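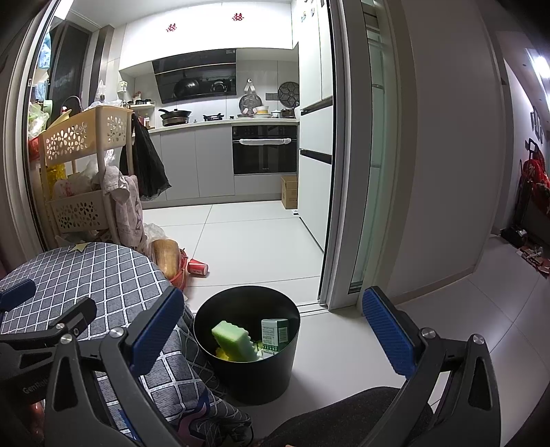
August, notebook 14. Shrinkage and press tests on cotton shirting, continued from the previous entry.

Purpose: decide whether the Trandivent poplin can be cut straight from the roll or needs a wash first. The mill sheet says the cloth is pre-shrunk. The last lot from them said the same and the collar stands came up short after two launderings, so I am not taking the sheet's word for it.

Swatches cut 541 mm square, warp marked with a single thread of red basting, weft with a double. The odd size is what the short end of the roll allowed after trimming the selvage. Gauge marks at 500 mm in both directions, three pairs each way, made with the laundry pen and not the blue one. The blue one washed out last time and cost us a full set.

12 swatches in all. Half go through a warm wash and line dry. The other half go through the same wash and get pressed damp from the back with the iron on the cotton setting, no steam. Everything rests flat overnight before measuring. Measuring straight after pressing gives a low figure, and we have been over that before.

Results, first wash:

Line dry only — warp down 11 mm on the 500, weft down 3 mm.
Pressed damp — warp down 7 mm, weft down 2 mm.

So pressing recovers part of the warp shrinkage. I do not think it is real recovery. The operator (me) pulls the cloth along the board without meaning to, and the direction of pull is nearly always warp. Need to repeat with the iron lifted and set down, no sliding.
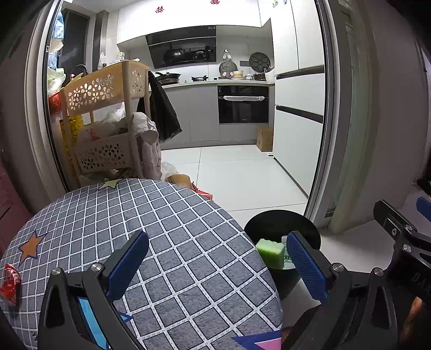
Repeat with lift-and-set pressing, same swatches, second wash: warp down 10 mm, weft down 3 mm. Close enough to the line dry figure that I am happy to blame the sliding. All pressing on this job is lift-and-set from now on, including seams.

Control cloth from Gakport, same wash, same rest: warp down 4 mm, weft down 2 mm. Heavier yarn and a more open weave, so the comparison is loose, but it shows the wash itself is not unusually harsh.

Interfacing. Sison medium fusible on two offcuts, one washed before fusing and one not. The unwashed piece bubbled near one corner after laundering. The washed piece stayed flat. Peel was even on both by hand. I have no gauge here for peel strength and will not put a number on it.

Grain: the Trandivent roll is off grain by 14 mm across the full width, skewed toward the left selvage. Wet pulling on the bias brought one test length back to 5 mm. Dry pulling did nothing useful.

Decision for the Trilledik shirts: wash the full length once, warm, line dry, square it up while damp, press lift-and-set, then cut. Add nothing to the pattern for shrinkage. If someone needs to cut unwashed for a sample, allow 2 percent in the warp and mark the sample as not for laundering.

Open items:
Third wash on all swatches, to see if the warp has settled.
Try the press cloth wrung out harder. There is a faint shine on swatch 8, right side.
Ask the mill what wash temperature their shrinkage figure refers to. The sheet gives none.
New laundry pen, fine tip.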